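Tonholm folding table review: seven weeks in

Posted 7/7/15

So I finally caved and bought the Tonholm, the one with the light wood-look top, after my old card table dumped a full pitcher of lemonade on my sister-in-law. I'd been going back and forth between this and the Podora for most of the spring (the Podora has the nicer legs, I'll give it that!) and what settled it was price. I paid $130 with shipping, and the Podora would've been a good chunk more once you add the leveling feet they sell separately.

I use it for pretty much everything. Bills, sewing, gift wrap, the jigsaw puzzles my mom mails me, and dinner when we've got more people than the kitchen can hold. It lives in the back room under the window and gets folded up maybe twice a month.

Putting it together was easy. There are four legs, a bag of bolts and an Allen wrench that I threw out right away because I have a better one. The instructions are all drawings and drawing 3 shows the brace upside down, so if yours won't line up, flip it over and try again before you start swearing at it like I did. It took me less than an hour with the radio on.

Now the top, which is what I really want to talk about. It's laminate, so if you're after solid wood you can stop reading and go spend real money. But it's a good laminate! The color is a pale beige that leans gray, and the grain is printed on in thin lines with those big arched loops you see on real boards. I was worried it would look like the paneling in my grandparents' basement, and it doesn't. My friend Ingrid Achterberg ran her hand over it and asked what kind of wood it was, and Ingrid refinishes dressers for fun, so I was pretty smug for the rest of the evening.

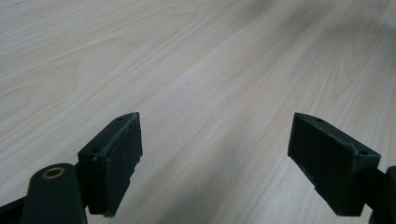

It's smooth enough that fabric slides right across, and that's great for cutting out a pattern and not so great when you're trying to keep a slippery lining in one place. I ended up putting a Mạch mat under my sewing machine and that took care of it. Paper is fine. Puzzle pieces are fine, though you do have to chase them a little if somebody bumps the table.

There's a bit of a shine to it. Not a lot, but if you put it near a window you'll get some glare in the late afternoon, and I've started pulling the shade when I'm reading anything on it. Crumbs hardly show against the grain. I can't decide if that's a plus.

Cleaning: warm water and a drop of dish soap. I had a ring from a hot mug that scared me for a day and then I got it off with the Trirura cream cleaner, the one in the squat white tub. I wouldn't use anything scratchy. Rosimeire Rocha, who has the same table in her craft room, went at a glue spot with a scouring pad and now she's got a dull patch the size of a quarter that she keeps a pincushion on.

Stuff I don't love. The latch on the left side is stiff, and I pinched my thumb in it twice the first week. The edges are squarer than I'd like, so your forearms notice after a long stretch of typing. And it's heavy for a folding table. I can carry it myself but I wouldn't want to do stairs.

Wobble is about what you'd expect. On the wood floor it's solid, on the rug there's a little give if you lean on a corner, and the sewing machine at full speed will make a glass of water shiver.

Would I buy it again? Yeah, I would. If they come out with the bench to match in August like the store told me, I'll probably get that too, assuming I can find somewhere to put it.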